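My grandmother's kitchen table came from a shop in Prevard, and it outlived the shop, the street the shop was on and two of the three cars that ever hauled it. I did my homework on it, and years later my taxes, and I still think of it whenever someone tells me a table is only a table. 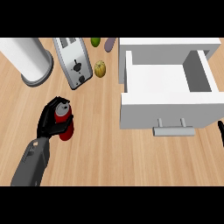
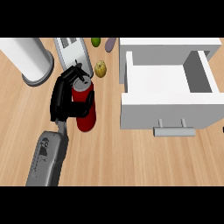
*A light wooden tabletop with plenty of grain, the kind that suits a working kitchen.*

Wood does ask a little of you, of course. The folks at Ritetti, a small furniture shop that has been at it since 1831, told me they refinish 40 kitchen tables a year, and most of them arrive in August, when families are home and finally notice the rings and the scratches (and the glitter, which never quite leaves). Their advice is gentle: a thin coat of oil, a soft cloth, and a whole night to let it soak in before anyone puts a plate down.

I tried it on my own table last summer and got impatient by suppertime, so there's a faint half-moon near my chair where the soup bowl went. My grandmother would have put a trivet over it and gone on with her crossword. I've been meaning to buy a trivet.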